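4. Comparison of Reach Controllers

This section compares two controllers on the same arm and the same gripper. The first is the Pillcombe controller, which plans one path from the current pose to the grasp pose and follows it to the end. The second is the Rezaei controller, which takes a new image during the descent and corrects the path as it goes. Both send position commands through the same interface, and both receive grasp targets from the Zundudum network described in Section 3. The network weights were the same for both.

4.1 Setup

All trials were run on one KUKA arm at the Zesbridge lab. The arm works over a shallow gray metal tray with sloped walls, which sits on a wooden table. The gripper is the parallel-jaw model used in Section 3, and we did not change its finger pads between controllers. Gripping force was fixed at one setting for every object.

The camera is fixed and looks down on the tray. We chose this over a wrist camera to keep the view the same for both controllers. The cost is that the arm blocks part of the tray during the last part of each reach. How much it blocks depends on the grasp. Reaches toward the far left of the floor hide the most, as the upper link then passes over the right side of the tray.

The objects were common hand-size items of mixed shape and stiffness, including a translucent orange cup, a yellow toy corn cob, and a small metal bracket that stands on its own. Objects were returned to the tray after each successful pick by opening the gripper above the floor, so their poses changed through a session. A person stepped in only when an object had left the tray or was out of reach of the gripper.

Figure 4 shows the workspace with the gripper just above the middle of the floor. The bracket stands slightly to its left, and the cup is upright near the right wall.

Figure 4. Workspace for the controller comparison, gripper above the center of the tray.
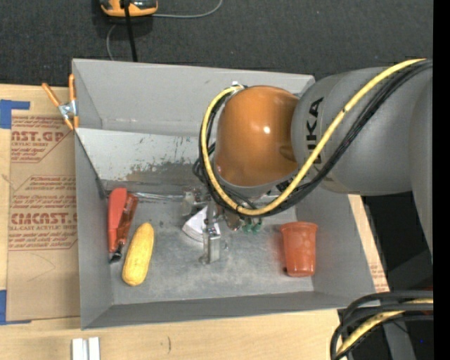

4.2 Trial Procedure

Each controller made 200 grasp attempts. Attempts were run in blocks of 10, and the controller was switched after every block. We did it this way so that slow changes in the setup, such as room light or wear on the finger pads, would fall on both controllers about equally. The software for both was frozen on January 31, 2018, and no settings were changed after that date.

An attempt began with the arm at its home pose, clear of the tray. The network proposed a grasp, the controller moved the gripper down, and the jaws closed. The gripper was then raised 175 mm and held still. If the jaw encoder showed a gap larger than the closed value, the attempt was counted as a success. We checked this signal by hand on one block from each controller. It was correct in every case except one, where a thin object had slid to the very tip of the fingers and the encoder read closed.

The Rezaei controller updated its target at 5 Hz. Updates stopped when the gripper was close to the floor, as the arm then covered most of the object and the target estimates became noisy. From that point both controllers behaved in the same way.

Contact with a wall of the tray was handled by the torque limit on the arm. When the limit was reached, the arm backed off along its last path and the attempt was counted as a failure. These stops were logged separately, along with the joint at which the limit was reached.

4.3 Results

The Rezaei controller did better overall, but the gain was not spread evenly. Most of it came from objects that could roll or tip. With the cup lying on its side, a light touch from one finger was often enough to move it before the jaws closed. The Pillcombe controller kept going toward the original grasp point and closed on air. The Rezaei controller could follow the cup if the touch came early in the descent. If the touch came late, the two failed in the same way.

For objects that stayed put, we saw little difference. The bracket was picked at nearly the same rate by both, and failures there were mostly poor grasp proposals from the network - a matter the controller has no say in.

Corners were hard for both. An object lying against two sloped walls leaves little room for the outer finger, and torque-limit stops were most common there. The Rezaei controller had slightly more of these stops. Its late corrections sometimes pushed the wrist toward the wall to keep the gripper centered on the target, and the wall model used for planning did not allow for the loop of cable around the wrist joint. We have since added a margin to the wall model, but the results in this section were taken without it.

Time per attempt was longer with the Rezaei controller. The extra time went almost entirely to waiting for images, with very little spent on computation.

Figure 5. A tray layout with the cup on its side at the right and the yellow corn cob in the lower left corner. The wrist joint is over the center-left of the tray. 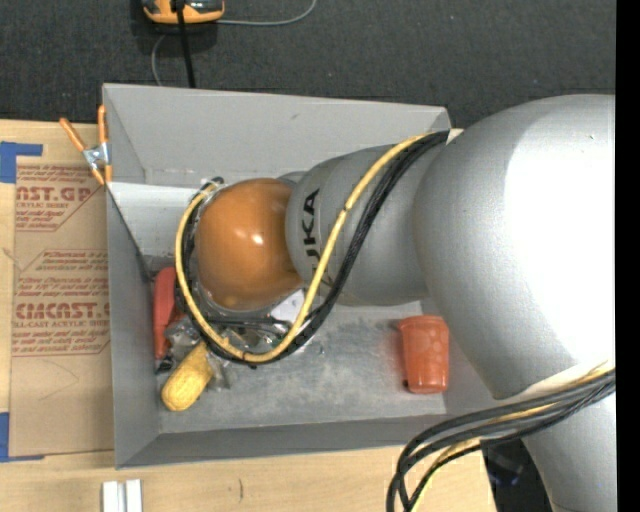 Would a faster update rate close the gap on late contacts?

A faster rate would help with only part of it. Late contacts happen after updates have stopped, when the arm hides the object from the fixed camera, and more frequent images from the same view add nothing at that stage. A second camera on the other side of the tray is the more direct fix.

We tried the second camera for a short time in February, mounted low and facing the arm. Calibration between the two views drifted whenever the table was bumped, and we did not collect enough attempts to report a success rate. The mount has been rebuilt with a stiffer post bolted to the table frame. Section 6 returns to this setup.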